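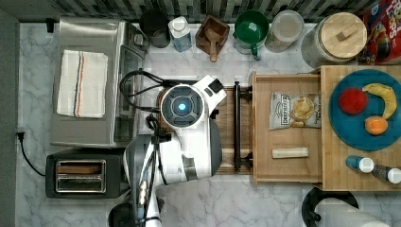 From: Faustine Lemaire
To: Uto list
Date: 2025-11-14
Subject: Re: Re: can they do breakfast yet?

Hi all,

Finbarr Buckley wrote:
> I keep being told we'll have a machine clearing the kitchen
> by next August. I'd settle for one that folds a tea towel and
> lays it on the oven. Has anyone got past plates and fruit?
> Ivel say theirs does 60 chores, but they won't send a list.

Finbarr, I'd love to see that list too! My guess is that "pick up apple" and "pick up banana" go down as 2 separate chores (and the orange makes another).

Toy fruit on a plate is fine by me as a place to start, it's light and it doesn't bruise. What I want to know about is the rest of the worktop. A bag of crisps is a horrid thing to grip, all air and crackle, and a glass jar with a wooden lid needs one hand to hold and another to lift, so a single arm is stuck before it begins. Then there's the flex on the toaster, which I manage to catch with my own sleeve most mornings!

Annag Haldane ran the towel job at Trorulero over the summer and got 56 decent folds out of nearly 1,000 goes. I thought that was rather good, Arben thought it was dreadful, and we've agreed to differ.

Annag, could you post your notes on the corners? I'm still losing the second one every time.

Faustine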